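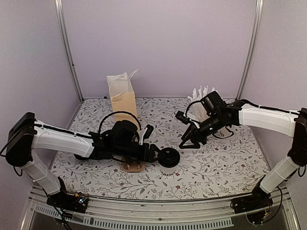

*The two-arm drinks cell at Brudell's Albridge workshop, with the left gripper at the rim of a cup lid.*

August 26, 2025

Brudell has changed the way it sets up and maintains the tabletop drinks-packing cell at its Albridge workshop, following a run of gripper alignment faults first logged in February.

The cell uses two arms, one at each front corner, with a small camera module mounted near each wrist. Cup lids are handled by two-fingered grippers. According to Brahim Amrani, who maintains the cell, most of the faults came from camera brackets that had worked slightly out of line between shifts.

"The arm goes where it is told, but the camera is looking a few millimetres to one side," he said. "You see it first on the lids."

Under the new routine, each bracket is checked against a printed target at the start of the day and its screws are tightened if needed. The wrist motors are then run through 22 set positions at reduced speed. Gripper fingers are wiped down every 50 cycles and inspected for wear every 80. Cables along the upper links are checked by hand with the power off, and any that pull tight at full reach are re-routed.

The base clamps are now checked weekly. If either base is moved, both arms are calibrated again, a job that takes over six minutes.

Kettani, which supplies the control software, has added a start-up prompt that holds the arms at rest until the bracket check is entered. A second cell, at Trindon, will move to the same routine once its spare brackets have been fitted.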